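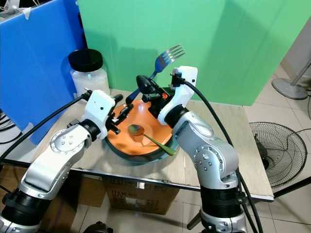 We had been meaning to get over to the Asdale open day for years, and I'm so glad we finally loaded up the car and went! The yard sits at the end of a long gravel lane, and Endang Raju, who runs the schooling program there, was already out by the gate in her rubber boots, waving people into the hay field to park.

The morning started in the big barn, built in 2000 and home to 46 horses (I could have stayed with the two elderly Haflingers by the door all day). Then we all trooped over to the indoor arena to watch Endang work a young gelding called Pirkano on the long lines. She talked the whole time in that easy way of hers, mostly on keeping the hands quiet, and I scribbled notes all over my program.

After lunch came a lesson with Varma, a big bay mare with plenty of opinions, and a 12-year-old rider from Jerkgate who sat her beautifully – even when a door banged and everyone in the bleachers jumped.

The footing was a little deep in the far corner, I thought, but the horses didn't seem to mind. There's another open day in July, and my sister has already asked for a seat in the car.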